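# Learning by Hand

## At the Rostdale teaching laboratory, the daily work of showing a machine how to set a table, fold a cloth and play a child's game

The first lesson a new operator receives at the Rostdale laboratory in Nondulthorpe has no robot in it. Frida Lund, who directs training for the teaching program, seats each recruit at a table and asks for a coin to be moved from one saucer to another. The recruit does so. Lund then asks for the same action with the fingers locked straight, and then with one eye closed, and then on a spoken count that lags half a second behind the hand.

"By the fourth attempt most people have dropped the coin at least once," she says. "They have also begun to watch themselves, and that is the skill we hire for."

Rostdale was established in February, five years ago, to produce demonstrations of household work for use in robot learning. Its output is a library of recorded actions. An operator guides a mechanical arm through a task, the arm's movements are stored together with the views from several cameras, and the record is passed to the modeling group, which uses many such records to train a control policy. The policy is then asked to perform the task with no person at the controls.

The laboratory employs 31 operators, organized in two shifts. Some joined from manufacturing. Others had worked in dental technology, puppetry, or the restoration of clocks. Haris Nikolaidis, the head of operations, regards this variety as an advantage, although it has made the writing of common standards a slow affair.

### Two ways of teaching

Two methods are in regular use. In the first, known in the laboratory as hand guidance, the operator stands beside the arm, takes hold of it near the wrist, and moves it through the task directly. The motors are set to offer little resistance. The method is quick to learn and gives the operator a true sense of weight and contact. Its drawback is that the operator's own arms and shoulders tend to enter the camera views, and a policy trained on such recordings may come to depend on a person who will later be absent.

The second method is remote control. The operator sits apart from the arm and works a smaller device of matching proportions, called the leader. Whatever the leader does, the larger arm follows. The camera views remain clear, but the sense of touch is greatly reduced. An operator pressing a disc into a slot must judge by eye whether the disc has met the edge or passed through it.

Most of the current program uses the second method. Attila Kun, who has taught by both, describes the change as similar to learning to write with the other hand. "You know exactly what the letter should look like," he says. "The difficulty is all in getting it onto the paper."

### Ordinary rooms

Early sessions at Rostdale were recorded against plain gray panels, with a single object on a bare surface. The policies that resulted performed well against plain gray panels. When the same arm was moved to a furnished room, its success in grasping a spoon fell sharply, and the program was redesigned.

Recording now takes place in rooms furnished as homes. Blinds are opened and closed to vary the daylight. Towels are left on chairs. Objects which play no part in the task are left on the table, and their arrangement is altered between sessions according to a written schedule. The operators refer to these objects as company. 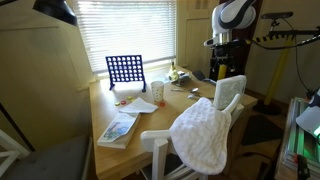
*A table at the Nondulthorpe laboratory, with the upright game grid, its discs, and the cutlery used in teaching.*

The game of Connect Four has become a standard exercise. A disc lying flat on a table is difficult for a mechanical hand, offering little height to grip and sliding readily when touched off center. Once lifted, it must be turned to stand on its edge and lowered into a narrow opening at the top of the grid. Each stage can fail in its own way, and the failures are easy for an observer to name. Red and yellow discs also permit spoken instructions of a simple kind, so that a policy may be asked for one color and judged on its choice.

Strong window light behind the grid presents a further problem. The openings shine, and the upper edge of the grid, where the slots lie, can be hard to distinguish. Kun estimates that he needed two weeks to become dependable at the task in afternoon light. He has since asked that a share of every operator's recordings be made under the same conditions.

Cutlery poses a different question. Spoons and forks reflect whatever surrounds them, and their appearance changes with each small movement of the camera. Lund teaches her operators to approach a spoon from above the handle, pause, and close the grip only after the pause is complete. The pause adds time to each recording. It has remained in the standard at the request of the modeling group, whose members found that hurried grasps were learned as faithfully as good ones.

### What is kept

A finished demonstration is reviewed before it enters the library. Róisín Duggan leads the review desk, where each recording is watched twice, once at normal speed and once slowed. Reviewers apply a list of 19 criteria covering such matters as collisions, hesitation, uncontrolled release, and the return of the arm to its resting position.

The treatment of mistakes has been the subject of long discussion. In its first two years the laboratory discarded any recording that contained an error. A review of 457 rejected sessions led to a change of policy. Many of them showed an operator dropping an object, finding it again, and completing the task in good order, and the modeling group asked for these to be restored. A robot that has seen only perfect work has no example to follow once a disc has rolled away.

Recoveries are now recorded on purpose. Operators are asked to let some grasps fail and to correct them without haste. Duggan reports that this is harder than it sounds. "A staged mistake looks staged," she says. "The hand opens too politely. We send a good many of those back."

The library's household section passed 2000 accepted demonstrations this year. Folding tasks form the largest part, followed by table setting and the placing of small objects. The section is stored and indexed in Irkamell, a catalog system written at the laboratory, which allows a researcher to call up, for example, every recording in which a cup was moved by its rim.

### The operator's day

Remote operation is tiring in ways that were not foreseen. The leader device weighs little, but it must be held steady for long periods, and early operators complained of stiffness in the forearm and neck. Mirjana Jurić, the laboratory's occupational health adviser, introduced a limit on continuous sessions and replaced the original seats with adjustable stools. She also recommended that no operator teach the same task for an entire shift.

The last measure was adopted for reasons of health and has had an effect on the recordings. Operators who repeat a single task for hours grow faster and more uniform, and their demonstrations begin to resemble one another closely. Those who rotate among tasks show more variation in path and timing, and the modeling group has expressed a clear preference for their work.

There remains the matter of individual style. Reviewers can often identify an operator from the motion of the arm alone. Kun approaches objects in a shallow curve. A colleague on the evening shift favors straight descents and a slight turn of the wrist before contact. Policies trained on the recordings of several people will sometimes move between manners in the course of a single action, beginning in one person's curve and ending in another's turn. The modeling group is studying whether operators should be labeled in the training data, so that a policy may hold to one manner throughout.

### Next steps

The program's present phase closes on 15th July, when the teaching rooms will be cleared and refurnished for a new series of kitchen tasks. These will be prepared jointly with Tomić, a maker of mechanical hands, whose newest model includes pressure sensing at the fingertips. If the sensing can be carried back to the leader, operators working remotely will recover a part of what hand guidance offered them.

Lund is revising the introductory course in preparation. The coin and the saucers will remain, and a second exercise has been added, in which the recruit must pick up a spoon while wearing two pairs of gloves.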